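Speaker notes - Looking after one simulated cell
Shagufta Abbasi, Avton
3 October 2023

Start when the room settles. Say name, say team, skip the company history.

Opening: I look after one cell. It's a Franka arm on a black pedestal beside a wooden cabinet with drawers, and it lives entirely in the simulator. Most of my week is upkeep, same as it would be on a shop floor.

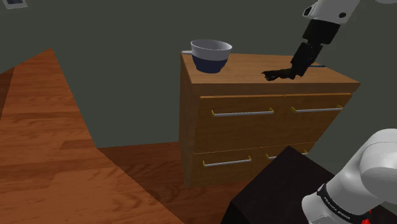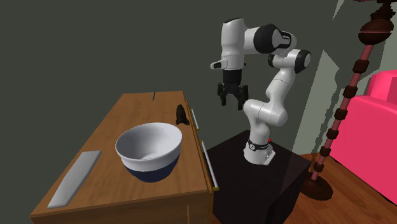
Ask who has run a simulated cell for longer than a month. Wait for hands.

Main point to get across early - a simulated cell drifts. No bolts come loose, but people edit files. Wajid Naqvi moved the pedestal in the spring to give the elbow more clearance and the change sat in his branch for weeks. Half the team was tuning against the old position. We lost a lot of work.

So now there is a setup routine. Go through it slowly.

First, the base. Pedestal pose is read from one file and nothing else is allowed to set it. If the cabinet gets moved, the pedestal offset gets checked the same day.

Second, the gripper. Open, close, open again in free air, then read back the finger widths. We do this before loading any objects. Diệp Triệu wrote the check and it takes 2 seconds to run, so there is no excuse for skipping it.

Third, contact. Set an object down, let it settle for 500 steps, look at whether it creeps. Bowls are the worst for this. The collision shape on a bowl is made of pieces, and if the pieces don't meet properly under the base it will walk across the cabinet top on its own.

Fourth, drawers. Pull each one to its stop and let go. If it slides back, joint friction has been reset to the default, and that usually means somebody re-exported the cabinet.

Pause here, drink water. People will want to write the list down.

Repair story. Keep it short, Atif says I ran over last time.

In one overnight batch we had 883 episodes and 27 of them ended with the wrist passing through the cabinet edge. Everyone blamed the planner. Atif Khattak went through the logs and found the planner was working from an older cabinet mesh with a slightly smaller top. The physics had the new one with the collision margin set to zero. Two faults, each hiding the other. The fix was a single mesh source and a sensible margin. The actual edit was four lines. Finding it took more than a week.

Things we keep in the log:
Who changed an asset and what colour tag it carries
Solver settings at the start of each batch
Any contact warning, even the harmless ones

Mention Trultik, our viewer for replaying contacts. Don't demo it, the projector won't keep up.

If there's time - talk about lighting. The wall colour and floor finish are part of the cell too, and they get versioned with everything else. A change to a wall has broken a vision model on us before.

Likely question: why not rebuild the cell from scratch each night? We do rebuild it. The rebuild is only as good as the files.

Thank Ásdís Eyvindsson for organising the session. Slides go up on the Nugroho share after lunch.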